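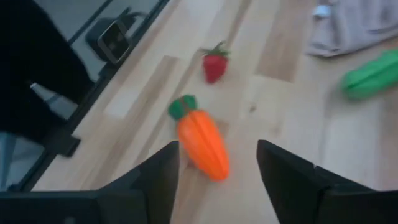 3.2 Materials

The naming task used toy versions of common vegetables and fruits in place of the printed cards used in earlier work on food vocabulary. Printed cards give the child a single view of the item, usually from the side, and remove any information about size. A toy can be turned over and compared with what the child has seen on a plate or in a store. It also brings its own simplifications. Leaves are often reduced or left out, surface texture is exaggerated, and color is more uniform and more saturated than in the real food. A toy carrot of the ridged type is shown in Figure 2. The bright orange body has raised lengthwise ridges and tapers toward a rounded tip. Real carrots have fine marks that run across the root, so the ridges depart from the food they stand for, although the overall outline does not.

The full set consisted of 20 items. Items were chosen from a longer list on three grounds: the food had to be sold in ordinary grocery stores in the region throughout the school year, it had to have one dominant name in the home language of the child, and the toy had to be recognized without help by adults who had no part in the study. Items that adults named in more than one way were dropped. Squash and zucchini were lost at this stage, as was a green pepper that adults often took for an apple when it was placed stem down.

3.3 Participants and sites

Children were recruited through preschools in Mokgethi and Dandia. The two districts are served by the same regional food distributor but differ in how much produce is grown at home. Household gardens are common in Mokgethi and rare in Dandia, where most families live in apartment blocks. In all, 183 children completed the naming task. Children who began the task but stopped before the last item were left out of the main analysis and are considered separately in Section 4.4.

Consent was obtained in writing from a parent or guardian. Parents also completed a short questionnaire on meals eaten at home, covering which of the foods in the set had been served in the past week, in what form, and whether the child had been present during preparation. The form of the food proved to matter more than we had planned for. A child who eats carrot only grated or in soup has had little exposure to the shape of the whole root, and a question that asks only whether carrot is eaten at home misses this.

3.4 Procedure

Each child was seen individually in a quiet part of the preschool. The items were presented one at a time in an order drawn separately for each child. The adult asked, "What is this?" and waited for 7 seconds. If no answer was given, the question was asked once more in the same words, and the adult then moved to the next item. No feedback on accuracy was given at any point. The child was free to pick up the item, and responses were accepted whether they came before or after handling.

When all items had been named, the child was shown a group of 5 items at a time and asked to point to one named by the adult. This second task measured comprehension. It was always given after naming so that the names used by the adult could not be repeated in the naming task. Groups were put together so that each target appeared with at least one item of similar color and one of similar outline. The carrot, for example, appeared with an orange and with a parsnip.

3.5 Scoring

Responses were written down in full and scored later with the Lerkix coding sheet, which separates correct names, category names, names of a related food, descriptions, and other responses. A correct name was any term in regular use for the food in the home language of the child, including diminutives and local terms. Category names such as "vegetable" or "food" were not counted as correct but were kept as a separate class. Descriptions were responses that gave a property or use of the item without naming it, such as "rabbits eat it" or "it is for soup."

Two coders worked independently from the written responses. Disagreements were concentrated in the boundary between related foods and local terms. In Mokgethi, one word covers both turnip and white radish, and a strict reading of the coding sheet would have marked it as an error for either item. We treated it as correct for both. The effect of this choice on the district comparison is reported with the main results.

Coded data were entered into Cotum and checked against the paper sheets before analysis. Missing responses were kept distinct from responses of "I don't know," since the latter was common among older children and rare among the youngest. Combining the two would have hidden this difference. For the comprehension task, only the first point was scored, and a child who pointed to two items at once was asked to choose again.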